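Notes on the Sornwood Residents' Library, November

The reading room at Sornwood has reopened to members following the replacement of its heating. Hours remain as they were before the work. The side entrance on Kelemen Street should be used after 5 p.m., when the front doors are locked, and the bell there now rings at the desk.

I have kept this page for the library's members for several years, and I write it in a private capacity, although the desk staff are kind enough to send corrections. The present entry concerns the community cookbook collection, which has been sorted and shelved for the first time since it came to us from Mirkanville.

The collection consists of 344 titles. Most are spiral-bound books put together by churches, schools, lodges and fire companies, and very few carry the name of a publisher. Dates are often missing. Where a book lists telephone numbers for local advertisers, the form of the number has been used to place it within a decade, and the catalog card is marked accordingly. Of the total, 58 books are in poor condition and may be read only at the long table. The remainder may be borrowed for two weeks.

Members who use these books at home should be aware of certain habits of their authors. Oven settings are given as slow, moderate or quick. A "No. 2 can" appears in a great many recipes and holds close to two and a half cups. Several contributors from Clistberg call for "a coffee cup" of flour, and it is clear from their other recipes that they did not all own the same cup. The Clistberg Grange book of casseroles prints its recipe for scalloped corn twice, under different names and with different amounts of milk. Both have been tried. The second is to be preferred.

Handwritten notes in the margins have been left as they are. Some are of real use, such as the instruction beside a molasses cake to "halve the soda, Ruth was wrong." Others record the dates on which a dish was served and to whom. Borrowers are asked to add nothing of their own, in pencil or otherwise. Loose clippings found between the pages have been placed in envelopes inside the back covers and must be returned with the book.
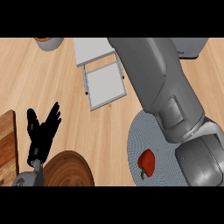 Minttu Kinnunen wrote to say that the books ought to be shelved by town and not by title, as most readers come looking for the place their grandmother lived and have no idea what the book was called. The point is a fair one. A list arranged by town is being typed and will be kept at the desk in a blue binder. It covers 80 of the books at present, beginning with those from Mirkanville and the farms to the north of it.

Requests for photocopies may be left at the desk on any open day and are filled on Thursday. Pages from the fragile books cannot be copied on the machine, but members may write out recipes by hand, and paper is provided. Duplicate copies are not being sold at this time. Anyone holding a copy of the first Kelemen Street School book, with the green cover, is asked to get in touch, as ours lacks everything after the pickles.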